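November, evening

Third pass at the equipment budget for the path unit. Gurov sent the revised quote before lunch, and it is shorter than the last one, mainly because the service contract has been moved to a separate sheet. Hardware total is down. Total cost of ownership over 2 years is not. I put both sheets into one table and the difference came out in their favor, as I expected.

The open item is still the drive base. Bremitz offers a narrow one with a fixed suspension and a short lead time. Gurov's is wider, heavier, and comes with spare wheels and a charger. Route width decides this more than price does. I have 143 lines in the requirements sheet and clearance to vegetation is only one of them, but I keep going back to it. Trimming is not in our budget and I don't want to plan on somebody else doing it.

Second issue is surface. Loose gravel and paved road on one job mean one tire has to do both, or we buy two sets and pay for the changeover. I have written in one set for now, medium tread, plus a spare.

Third is the camera. The low-cost unit loses detail at the edges, and strong sun next to deep shade is hard on it. A better sensor adds around 20 percent to the perception line. 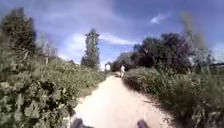
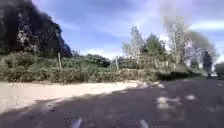

Moved the sensor upgrade from "optional" to "required" and took the money out of the second battery. That leaves one pack per unit and a midday charge, so daily range has to be recalculated. Gill wants the range figure in the request, with the calculation attached, before they release the first payment. Fine. I would ask for the same.

Asked Hurkico for a rental price on the wide base as a fallback. If rental stays below the Bremitz purchase price for the first season, we could put off the decision and test both widths on gravel. Rental usually excludes damage to the front parts, though, and plant contact would mostly land there. Need to read the terms.

To do tomorrow: measure path width at the narrowest points, both with the tape and from the map, and write down which is which. Ask Bremitz for the ground clearance under load - the data sheet gives it unloaded only. Check whether freight is in the Gurov figure or on top of it. Rename the budget file, two versions have the same name again.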